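Notebook, shared bench, arm build
March, started 14:10
Present: me (V. Chisholm), Bukola Bako until 4

Goal for the afternoon: get the push-sorting routine running end to end with the new rod, and decide whether the wrist clamp needs to be remade.

Setup. Maple board on the perforated bench top, arm mounted behind. Rod is in the black collar. Elmarie's note from last time asked for the rod to be shortened; left it long. A shorter rod puts the wrist housing too low when the arm has to reach over the taller pieces. If the flex gets worse I will revisit.

Board height re-entered in the config. It was still set to the value for the old particle board. Touch-off done at four points. Spread between lowest and highest was 0.7 mm, more than I would like, all of it front to back. Shimmed the rear with card, repeated, 0.3 mm. Good enough for pushing. Travel height left alone.

Block set is the eight printed pieces, two per color. Colors are the sort key, shape is ignored by the planner. Detection threshold for yellow had to come down again to keep the maple from being picked up as a very large yellow object. Bukola suggested masking the board by its known corners and classifying only what stands proud of it. Agreed in principle. Needs the depth data, and the depth data is noisy on pale wood. Put on the list.

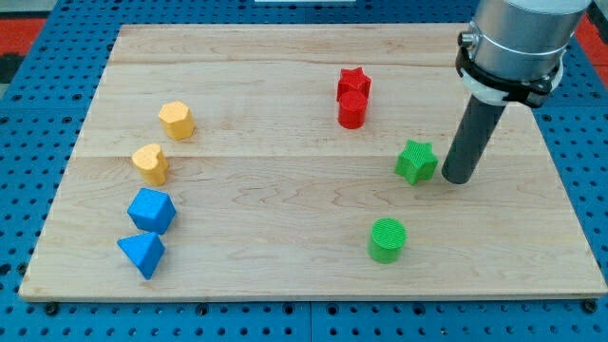

Contact behavior is the main open question. With a round tip the push direction is only well defined on a flat face. Cubes and the hexagon track well when pushed square on. Cylinders roll off to one side if the contact is off center by more than a couple of millimeters, and the planner has no idea this has occurred until the next detection pass. Stars are odd. If the tip seats between two points the piece goes exactly where it is told. If it lands on a point, the piece rotates and barely translates.

Two changes made in push_plan:
1. Step length capped at 14 mm, then re-detect. Slow, but errors no longer pile up.
2. For stars, contact point is snapped to the nearest inside corner. Yvette wrote the corner finder for the Trullance job and it dropped in with one import changed.

Ran with both changes. Log is run 1621. Seven pushes completed, then a stop on joint 4 following error. Same joint as before. Checked the cable run by hand with power off and found the bundle dragging on the base cover at the far end of travel. Moved the tie one slot back. No repeat of the fault afterward, though I did not send it out to full reach again, so treat as not proven.

Collar: some slip. Put a pencil line across the collar and rod before the run, and the line was off by nearly 1 mm at the end. Bukola thinks the bore is slightly oval. I think the screw is bottoming out before it clamps. Either is easy to check with the calipers, which were not in the drawer. Whoever has them, please return them.

Darcy asked about swapping in the Asari gripper for this. My answer is still no for the moment. A gripper would hide the problems in the contact model, and the contact model is what I want to fix. Fine to fit it on the second arm when that one is wired.

Left as is: power off at the wall, e-stop in, board shimmed and in place. Do not lift the board without redoing touch-off - the card is only tucked under, no tape.

To do
- measure collar bore and screw depth
- full reach test, joint 4, low speed
- corner mask using depth, try on matte tape first
- ask Elmarie whether she still has the drawing for the shorter rod
- log the contact point per push as well as the target. Had to reconstruct it from joint angles today and it took longer than the run did

Packed up 17:35.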